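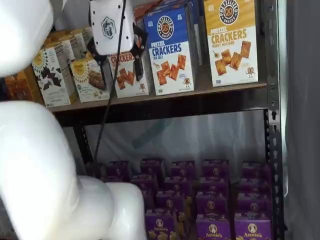

Last modified in January

I keep a pantry notebook. It is a plain spiral one, college ruled, and it hangs from a nail inside the closet door with a pencil on a string. I have had some version of it for most of my adult life, and a few people have asked how it works since I mentioned it in the post about moving, so I am writing it down.

The closet came with the house in Utholm. It is under the stairs, so the ceiling slopes and the back third is only good for things you don't mind kneeling for. When we moved in it had one hook and a bare bulb. I put in metal shelving the first winter. The uprights had to be shortened on one side, and Braulio Beltrán from across the road did that for me with a hacksaw and would not take any money. He took a jar of plum jam.

The notebook has one page per shelf. On each page I write what lives there and the least I want to have of it. When I take something and that leaves me under the line, I put a mark next to it. On shopping day I copy the marked things onto a slip of paper and go. When I have put the groceries away I erase the marks. I use pencil for the marks and pen for everything else.

I tried doing this on my phone. The trouble was that my hands are usually covered in flour or onion when I find out that we are out of something, and by the time I had washed them I had forgotten. The pencil can get dirty and it does not matter.

The minimums took a while to get right. At first I set them too high and ended up with more canned tomatoes than two people can eat. Now I go by how long we would be stuck if the road closed. It closes once or twice in a bad winter, where the creek comes over by the Gaillard place, and the longest it has ever been shut is three days. So I plan on a week and leave it at that. A week of flour, oats, beans, rice, oil, coffee, and something to eat while you stand around waiting for dinner.

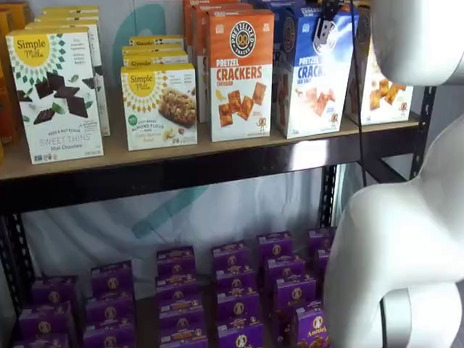 Snacks were the hard part. For years I did not put them in the notebook at all, and then I was always surprised by how much they cost. My sister-in-law, Elvia Gallegos, stays with us a few weeks every summer with her boys, and during that time a box of crackers lasts an afternoon. The rest of the year the same box can go stale with the clip still on it. One minimum for the whole year made no sense. I now have a summer page and a regular page, and I clip the wrong one shut so I don't read from it by accident.

I also write the price at the store when I buy something, just in the margin, next to the item. I don't do anything clever with it. But last fall I added up the snack margin for the whole year and it came to 600 dollars, and I sat there for a while with that. Part of it was the summer visits, which I don't regret. Part of it was me, eating cookies at the sink at ten at night.

What I changed after that was small. I stopped buying snacks at the gas station. I stopped buying a new kind before the last kind was finished. And I moved them up off the middle shelf, where my hand went without me, to one I have to reach for. The middle shelf has lentils now.

Rotation is the other thing people ask about. New goes to the back, old comes to the front. Everybody knows this and it still takes discipline when you have ice cream melting in the other bag. I write the month on the front of each package with a black marker before it goes on the shelf. The printed dates are in a different spot on every package and half of them are gray on gray. If I can't see a month in marker, I know I skipped it, and I look for the real date then.

Twice a year I empty the whole closet. Once is right after the holidays and once is before Elvia comes. It takes a morning. I wipe the shelves with warm water and a bit of vinegar, check the corners for moths, and put everything back by page order. Last time I found a can of chestnuts that moved with us from the apartment in Standeso. I have never cooked with chestnuts. I don't know who bought them. I gave them to Braulio, who was pleased.
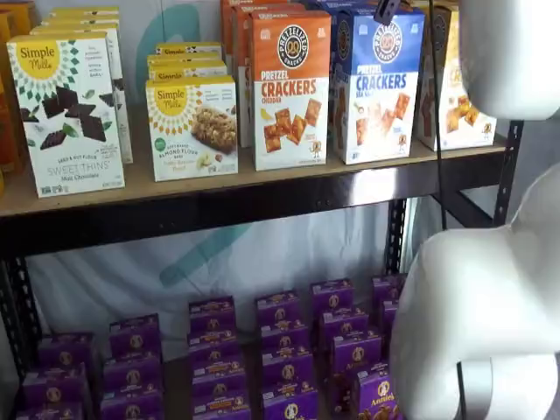
If you get moths, throw out anything in thin paper, even if it looks fine. Then put the flour and grains in glass or hard plastic. I lost 20 pounds of flour and cornmeal to them one spring and I had been warned by my mother, who lost more. Bay leaves did nothing for me. The sticky traps worked, but only after the food was gone or sealed.

I use quart and half-gallon jars, and I don't label them on the glass anymore. I cut the name off the package and drop it in on top, with the cooking directions if I need them. It looks a bit messy. I never have to scrub off a label.

There is a short list on the inside cover of things I have decided not to keep. Powdered milk, because neither of us will drink it. Canned spinach. Any flavored oatmeal. A large bag of Femel beans, which are a local kind and very good fresh, but dried they take most of a day and still come out hard. I put things on this list so I will not be talked into them again by a sale.

The current notebook is nearly full. I will copy the pages over to a new one before the next clear-out, and check the minimums while I do. The oats can probably come down. We are eating more eggs.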